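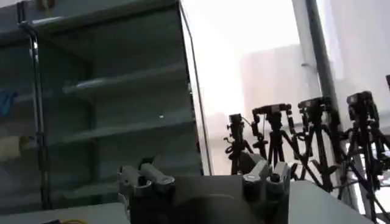 Wrist view, with the gripper pointed at the shelves and the tripods over by the window

Print | E-mail
Home > Robot Club > How-tos > Cloth
Reading time: 6 min

Teaching the arm to pick up a cloth

Posted 17 January 2025

I promised the new folks in the Simiyu club I'd write up the cloth pick before our demo at Ondham in April, so let's go! It's the task everybody wants to try first, and I spent way too long getting it wrong before Bakari Kashindye set me straight.

1. Lay the cloth out on the white table. Don't iron it or fuss over it, you want a few wrinkles to grab (I used to smooth everything flat and the fingers just slid across).

2. Open the gripper all the way and check the wrist view. You should see both fingers and the gap between them. If one finger is missing from the picture, stop and straighten the mount.

3. Come straight down over a fold and drop to 40 percent speed for the last bit. Full speed near a tabletop is how we lost a set of finger pads – sorry again, Bakari.

4. Close slowly and let the fabric bunch up between the fingers. A nice fat pinch is what you're after.
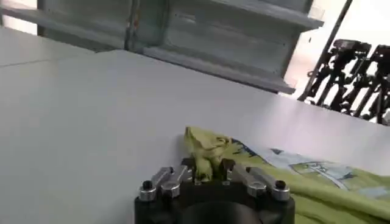

Yellow-green cloth bunched up between the fingers

5. Wait a second, then lift a little and pause. If the cloth starts creeping out, put it back down and take a deeper bite. I raise the grip setting only after that, and never past 300 on our controller.

6. Save the run with your initials and a note on which fold you went for. Future you will be so happy!

Next time I'll get into folding, which is a whole other headache – bring snacks.

Print | E-mail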